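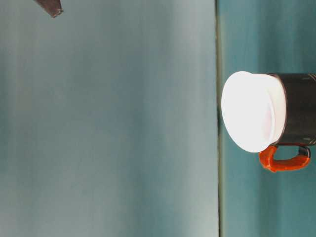

Mug, orange handle.

20 January 2022

Day 20 of the piano, which I am learning at an age when most people are content to own one. Mine is a Jomance, secondhand, and it holds its tuning the way I hold a diet. Kamil Krajčí came by to look at the pedals, charged me 40 for looking, and said the left one had been put on to please the eye.

I have now played the same minuet every evening since October. I can do the right hand. I can do the left hand. Introduced to each other, they behave like cousins at a funeral. Tonight I got as far as bar nine before the left one wandered off to sit by itself.

Hedvika Skála wants me in the Nemley recital, between a boy of seven and a girl of eight, both of whom play with their eyes shut. I said I'd think about it, and then spent the whole bus ride home picking out a shirt.

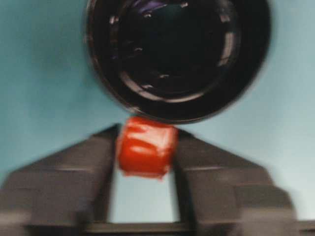
Otakar Šťastný wrote back at last about the recital. Do it, he says, you'll be terrible for two minutes and then there's cake, and in my experience the parents only clap for whoever's tallest.

I am the tallest by a good two feet. Wrote to Hedvika and said yes – then asked whether the minuet could be played without the repeats. She hasn't answered. Practiced bar nine again until the downstairs radio went up.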